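In Defense of the Long Intermission

The Plement Playhouse has cut its intermission to 14 minutes, and I would like the missing part of my evening back.

The theory is that audiences want to get home. Maybe so. But the Plement seats 187 people and owns two restrooms, and I can do that math even after a first act as long as the one in "Ferkness," the farce that closed there in December. I came back to my seat with a lemonade I'd paid for and hadn't been allowed to drink.
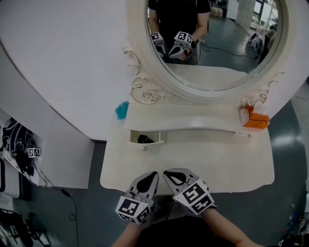

According to one reader, I should try it from the other side of the curtain, where a long break lets a comedy go cold and the cast has to win the room all over again. Fair enough. I have been in rooms that needed winning.

Still, a play is partly a thing you complain about with strangers - loudly, near a coat rack. Half the laughs in a second act come from people who have just agreed, over bad cookies, on which character they can't stand. Take that away and you've got 187 folks watching a very expensive television.

Give us back twenty minutes. I'll even buy the cookies.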